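3.2 Surface pattern and reported cleaning

Respondents in the Nundon survey were asked to name the pattern of their main worktop before answering any question on cleaning. Of the 1,023 returned forms, 318 gave a white or pale surface with grey veining. These were grouped as "veined", whatever the material underneath.

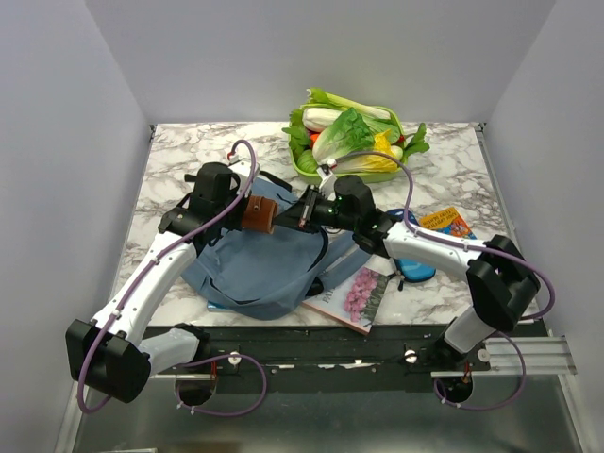
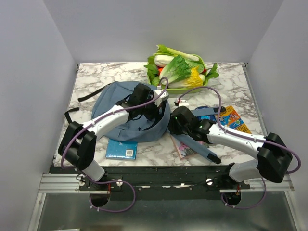

Figure 4. Veined pattern on a white top, with pale walls on three sides (both views).

Households in the veined group reported wiping the worktop less often than those with plain white tops, but were no less satisfied with how clean it looked. The gap was widest in July, when the second round of forms was sent out. Crumbs and dried water marks are harder to pick out against an irregular grey line, and several written comments made the same point – one respondent in Farnura found spills by touch before seeing them.

Wall colour was recorded but had little effect once kitchen size was taken into account. Dark tops were too few in the Rosari returns to be treated as a separate group, and are pooled with wood patterns in Table 3. Forms with no pattern stated (160) were left out of the comparison, though they are kept in the totals for section 3.1.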